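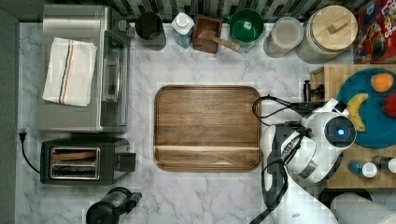 Hryhorii Kovalchuk began to teach robot arms by hand in February, when the small company Ladari gave him a kitchen corner and one white arm. Before this he repaired packaging machines and had never shown a task to a robot in his life. His work now is to do the same kitchen task again and again with the arm, so that a program can learn from his movements. The day we spoke, the counter was set for breakfast, with an orange and a banana on a blue plate and an empty wooden tray in the middle. "The tray is the goal," he explained. "The fruit must go from the plate to the tray. For you it is two seconds. For me, on a bad day, it is one full morning."

There are two ways to do it. In the first, the teacher holds the arm itself and leads it through the movement, and the motors do not resist. In the second, he sits at a desk with a hand controller and the arm repeats what his hand does. Kovalchuk prefers the first for new tasks. "When I hold the arm I feel its weight and where the elbow wants to go. With the controller I feel nothing. I must learn with my eyes when the banana is held and when it is squeezed."

His colleague Teodoro Bermúdez, who came to Ladari from the firm Esquivel, does not agree. He uses only remote control. "If you stand beside the arm, your hands and sleeves are in the video," he told me. "The robot later works alone, and the hands are gone. It is better it learns from a view that it will really have." He also finds that leading the arm makes his shoulder tired after the first hour.

For the fruit task they recorded 1000 demonstrations, and 154 of them were removed. I asked what makes a demonstration bad. Kovalchuk answered that most of the removed ones were successful. "The banana arrived, yes. But I stopped in the middle to think, and the program learns my stopping. In the first version the arm went above the plate and waited there, like me."

Now he decides the full path before he touches anything. He changes the place of the plate between recordings, and sometimes he makes a bad grasp on purpose and corrects it, so the corrections are also in the data.

The next task is to fold a towel. Bermúdez has already tried it 11 times with the controller and kept two of the recordings. Kovalchuk would like to lead the arm by hand for this one, and they have not yet decided who will start.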